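I've been putting off replacing our electric kettle for the better part of two years. The old one leaked from the base, tripped the safety switch whenever it felt like it, and had a lid that needed a butter knife to open. When it finally carked it in February I gave myself a budget, blew it, and came home with the Skaravmont gooseneck. It cost me $129, and yes, my partner Mogens had opinions about that.

So, two months in, is it any good? Mostly! I drink a frankly silly amount of tea, plus a pour-over coffee every morning, and I wanted one kettle that could do both without taking over the bench.

First up, the temperature control. There's a dial on the base that clicks through its settings, and the click is lovely, properly solid, like the volume knob on an old stereo. I do green tea at the low end and everything else at the full boil. It holds the heat for 34 minutes before switching itself off, long enough for me to forget about a cuppa, come back and make it anyway. My only gripe is that it won't remember your last setting if you turn it off at the wall (which I do, every night, because my mum did). You start from the boil again each time. Scorched more than one pot of sencha that way before I got the habit of checking.

Pouring is where it earns its keep. The spout gives you a thin, slow stream and you can stop dead without a dribble down the side. For coffee it's brilliant. For filling a hot water bottle it is agony. I timed it once out of spite, then decided I didn't want to know and went back to using a saucepan for hotties.
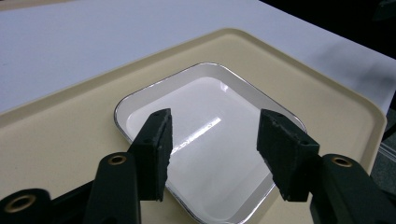 **Grethe Grímsdóttir**

On to noise. My sister-in-law Bergþóra has the Kukitz, which is cheaper and has a bigger belly, and it roars like a ute going up a hill. Mine hums along and then gives three beeps when it's ready. You can turn the beeps off by holding the button down, though the booklet doesn't mention it anywhere. I found out by leaning on it.

The handle took me a while. It's set quite far back, so when the kettle's full the weight pulls forward, and if you've got dodgy wrists (hello) you'll want to fill it only as far as you need. Bergþóra tried it at Easter and reckoned it was fine, but she lifts hay bales for fun. Have a go in the shop before you hand over your money if you can.

Cleaning: our water's hard, and by the third week there was a chalky ring on the bottom. White vinegar and water, half and half, brought to the boil and left overnight, fixed it completely. The opening is just wide enough for my hand, but Mogens can't get his in past the knuckles, so guess who's been promoted to kettle cleaner.

The cord is too short. I don't know who measured it, but unless your power point is right behind the thing you'll be rearranging your toaster. I moved ours to the other end of the bench and I'm still reaching for it in the wrong spot most mornings.

Would I buy it again? At $129, I'd grumble and then do it. I've since seen it on special for $94 at Enholm, down near the station, and at that price I wouldn't even grumble. If you only ever make builder's tea in big mugs, save your cash and get the Kukitz, and maybe some earplugs.

Four stars from me. The missing one is for the cord.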